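Zillosov Opens Free Surface Care Sessions at Bangash Hall in Sarnside

Home » News » Press Releases

For immediate release

TRISTON – Household care company Zillosov is opening a new series of free hands-on sessions this June at Bangash Hall in the Sarnside neighborhood, and the subject is one that most cleaning classes skip right past: matte plastic. Dark gray and black molded plastic is everywhere in the modern home, on fans, chair bases, tool cases, trash can lids and the undersides of all sorts of things, and it can be surprisingly fussy to keep looking good.

The series is called Close Up. Each session runs for 40 minutes and has room for 30 people, who work at shared tables with a cloth, a soft brush and a bowl of warm water with a drop of dish soap in it. There is nothing to buy at the sessions and no need to own any particular product. People are welcome to bring one item from home, as long as it can be carried in by one person and doesn't need to be plugged in.

"We get more questions about plain dark plastic than about anything else," said Humaira Lashari, who runs the home care program at Zillosov. "People have a good routine for glass and a good routine for countertops, and then they wipe down a matte plastic surface and it looks worse than before they started. We have had such a good time working through this with our test groups, and I can't wait to do it with the whole neighborhood."

What the sessions cover

The first part of each session is about dust. Matte plastic has a very fine texture, and dust catches in it in a way it doesn't on a glossy surface. Rubbing at it with a dry paper towel tends to move the dust around and can leave shiny patches where the texture has been polished down. The Close Up method starts with the brush, worked in one direction, along any ridges and never across them. Only after that does the cloth come out, damp but well wrung.

The second part is about shapes. Molded parts often come with concentric ridges, seam lines, small tabs and recessed holes, and each of these collects dirt a little differently. Seams are best done with the corner of a folded cloth. Tabs want a brush with short bristles. Recessed holes are where most people give up, and the instructors have a favorite trick for them – a cotton swab, barely damp, turned slowly against the wall of the hole and then thrown away. A fresh swab goes in for the next hole.

Screws and bolt heads get a section of their own. Water that sits around a metal fastener can leave a ring on the plastic or, given enough time, a spot of rust, so the sessions teach people to clean around a screw head first and dry it straight away. Screws are not loosened or removed at any point. Anyone who wants to take something apart will be pointed to the maker's own instructions.

The last few minutes are for scuffs and smudges, which are two different problems. A smudge is usually skin oil and comes off with the soapy water. A scuff is a mark in or on the plastic itself, and it may lighten or it may not. The instructors are upfront about this! There will be time to try a few approaches on scrap pieces, and also time to talk about when to leave a mark alone.

A booklet to take home

Everyone who comes will get a copy of the Close Up booklet, a 40-page guide printed in large type. It covers the same ground as the sessions and adds chapters on rubber feet, woven trim and clear plastic, along with a chart of cleaners that should be kept away from molded parts. Zillosov has printed 200 copies for the June series. Extra copies will be left at the front desk of Bangash Hall once the last session is over, and anybody can pick one up, whether they attended or not.

The booklet grew out of notes that the home care team had been keeping for its own use. Early drafts ran to separate instructions for every room in the house, and it was Lashari's idea to throw that out and sort everything by surface.

"A ridge is a ridge," she said. "Once you know how to clean one, you can do it in the laundry room or the garage or on the bottom of your office chair. Sorting it by surface made the whole thing shorter and a lot more fun to write."

Looking from underneath

One part of the program has turned into a favorite with the test groups. Participants are asked to look at an item from below before they clean it, at eye level with a lamp off to one side. Low side light brings up dust specks and light smudges that overhead lighting hides, especially on rounded shells and other curved pieces. It also shows where the brush should go first. Dust falls, so the work goes from the highest part of the piece down to the lowest, with curved surfaces left for the end.
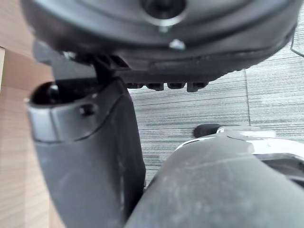
Moushumi Mondal says she had been cleaning dark plastic from the top down for years without once checking the underside, and that the side light changed how she does the whole house. She now keeps a small lamp in the closet with her cloths and goes over the ridges on her floor fan every couple of weeks. The swab trick took her longer to get used to, she says, mostly from pressing too hard, and she would like to see a future session on speaker covers.

Speaker covers are on the list. Zillosov plans to gather suggestions on cards at each session and use them to choose topics for a second series, and the team is already hearing a lot of interest in window tracks, refrigerator seals and the textured handles on luggage. Ideas from people who can't make it to Bangash Hall are welcome too and can be dropped off at the front desk.

How to take part

Sessions are held in the downstairs room at Bangash Hall, which has step-free entry from the parking lot. Morning sessions start at 10 a.m. and evening sessions at 6:30 p.m. Places are free but need to be reserved at the hall's front desk, in person or by phone. Children are welcome with an adult and will have their own brushes – the short-bristled ones are very popular with younger visitors.

Items brought from home should be dry and free of batteries. Please leave anything with a cracked casing or exposed wiring at home. The instructors can talk about it, but it can't be worked on at the tables.

Participants may want to wear short sleeves or sleeves that roll up. Aprons are provided. People with sensitive skin can bring their own gloves, and unscented dish soap will be used throughout.

About Zillosov

Zillosov makes cloths, brushes and other simple tools for looking after the home. The company is based in Triston and runs free classes on household care in neighborhoods across the town.

Press contact

Humaira Lashari, Home Care Program, Zillosov, Triston. Interview requests and requests for review copies of the booklet can be left for her at the front desk of Bangash Hall, Sarnside.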